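Jotar Arrival Counter – passenger and visitor counting for small airports and ferry terminals

Model 182, ceiling mount 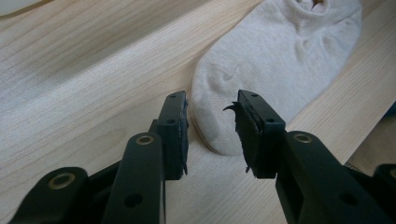 Kimie Sekiguchi wrote to us after her first season with the counter that the monthly totals now match the airline figures closely enough that she no longer keeps the paper sheets, and that she would have liked the export button to be easier to find. The export button has been moved to the top of the report page in the current software.

The Arrival Counter is made for tourism offices, regional airports and ferry terminals that have to report visitor numbers but do not have a full gate system. It mounts over a doorway or corridor and records each person who passes, with the direction and the time. Totals are stored on the unit and sent to the office computer once an hour.

What it reports

Arrivals and departures are kept separate. Reports can be made by hour, day, month or season, and any period can be set against the same period of an earlier year. If you have older figures in a spreadsheet, you can load them so that the comparison works from the first month. The unit does not know nationality or length of stay. Offices that need those usually run a short desk survey and enter the results by hand on the Survey page.

Staff who cross the line many times a day can be left out of the totals with the Oda badge, sold separately. Children in strollers are not counted unless the low sensor is fitted.

Specifications

Mounting height: 104 inches minimum
Storage: 1000 days of hourly totals
Connection: network cable, or wireless with the Sandard adapter
Power: through the network cable or from the supplied wall adapter
Housing: white or gray
Weight with bracket: 1135 grams
Use: indoors or under a roof

In the box

Counter unit, ceiling bracket, screws, wall adapter, printed setup guide. The network cable is not included.

Installation

Most buyers install the unit themselves. Choose a spot where people walk straight through and do not stop to wait. Baggage carousels and ticket lines are poor places – people turn around and cross the line again. Leave the protective film on until the bracket is tight. After mounting, open the setup page, draw the counting line and walk under the unit in both directions to check that the arrows are the right way round.

At the ferry terminal in Pasutville, two units cover the wide exit and the software joins them into one total. For openings wider than a standard double door, order the paired set and give us the width with your order.

Software and updates

Report software is included and has no yearly fee. It runs in a browser. Updates are free for the life of the unit and can be installed from the settings page. Please export your data before updating any unit bought before December.

Ordering

Orders ship from our own warehouse. Public offices may pay by invoice. Unused units can be returned in the original box, return shipping paid by the buyer. Spare brackets and low sensors are listed under Accessories.

Page last updated 10 June 2020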